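Lonska unit listings: read me first

Hello! I put this together over the winter, mostly in the evenings, and finally tidied it up in December so that other people could use it. It's a set of listings for self-storage units and lock-up garages in and near Lerden, typed up from adverts, price boards and the odd phone call.

What's in it

There are 124 rows in units.csv, one for each unit size at each site. So if a site rents out three sizes of locker, it gets three rows. The sites themselves are in sites.csv, with opening hours, whether there's a lift, and how you get in after the office shuts (code, fob or key). Join the two on site_id.

Sizes are in square feet because that's what the adverts use. Bikard lists its smaller lockers in cubic feet, which drove me up the wall, so I've left those in their own column, vol_cuft, and kept area blank for them. Please don't fill it in by guessing the ceiling height. I tried that and got some very silly lockers.
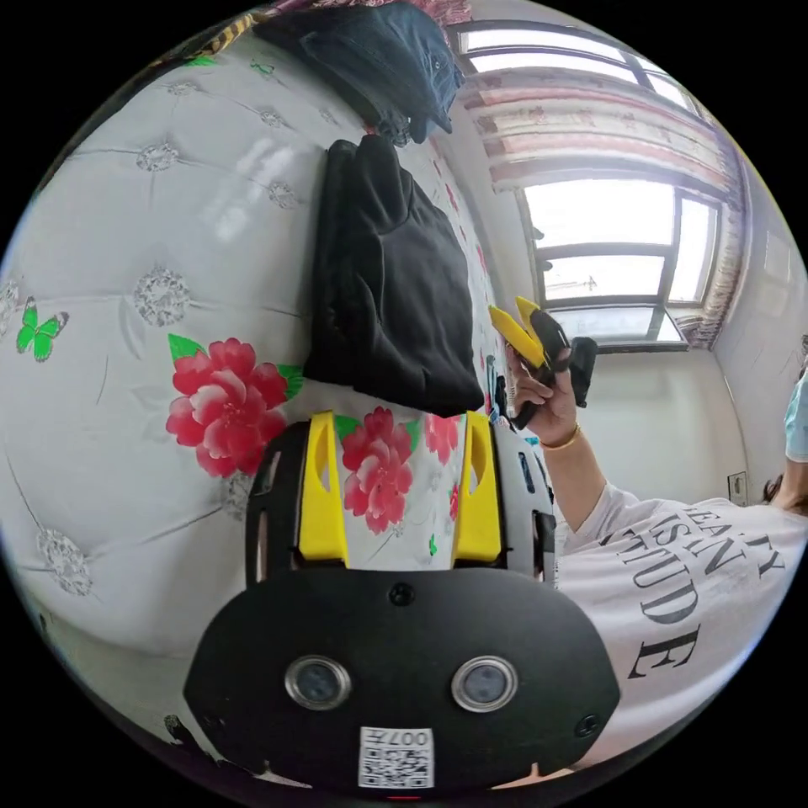 Prices are per month, VAT included, at the full rate. Opening offers go in offer_text, word for word, and I haven't tried to turn them into numbers. Insurance is separate wherever I could split it out. At Jasińska you can't, so the insurance column says "bundled" for all 7 of their rows and you'll want to drop them if you're comparing like with like.

Things I know are wrong

Lucyna Stępień went through the garages for me and found 38 rows with the door width and door height swapped. Those are fixed now (thank you!!) but I wouldn't bet on the rest of the door columns. Access hours for bank holidays are patchy too, and a few sites never rang me back, so a blank there means I don't know.

Version 2 renamed "cost" to "price_month". Old scripts will fall over, sorry.

Using it

Do what you like with it, just say where you got it. Corrections are very welcome, ideally with the site_id and where you saw the new price. I usually get to them after 20:00 once the kids are in bed.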